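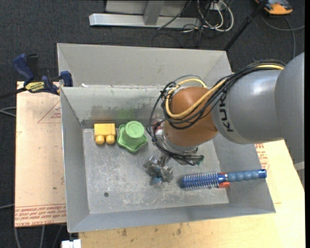
Grey open-topped bins with sloping sides, one behind the other

About Statell

Statell supplies catering equipment to restaurants, takeaways, school kitchens, butchers and canteens. We sell new and reconditioned machines, and we keep the spare parts to go with them. Most of our orders come from small businesses with one kitchen.

The company started as Navickas, a repair shop for meat slicers and potato peelers. Customers kept asking where they could buy a decent fryer, so the shop began to stock a few. Sales grew larger than repairs and the name was changed, but the workshop is still here and still takes in peelers.

What we sell

Our range covers fryers, bain-maries, chip scuttles, pie warmers, dough mixers, bread slicers, stainless steel tables and sinks, extraction canopies and cold rooms. We are a stockist for Prokumell ovens and Emik mixers. Other makes can be ordered on request, although delivery takes longer and we will ask for a deposit.

We do not sell domestic appliances. A home oven will not last in a working kitchen, and the guarantee is normally void once it is used in one.

Reconditioned equipment

Used machines are stripped, cleaned and tested in our own workshop. Worn elements, thermostats, seals and wiring are replaced before a machine goes on the floor. Marks on the outside are left as they are, and the price takes this into account. Every reconditioned item is sold with a guarantee of 5 months on parts and labour. Glass and light bulbs are not covered.

Delivery and installation

Local delivery is free within 62 kilometres of the showroom. Items in stock are sent out within 48 hours of payment clearing. For anything further away we use a carrier and quote for each order – please tell us if there are stairs or a narrow door.

Gas equipment must be connected by a registered installer. We have two on our staff, and they can issue the certificate your insurer will ask for.

Visiting us

The showroom and workshop share one building, with parking at the side and a loading bay at the back. We close for stocktaking in December, when the parts counter opens in the mornings only. If you are coming for a spare part, bring the old one with you or write down the model and serial number from the plate.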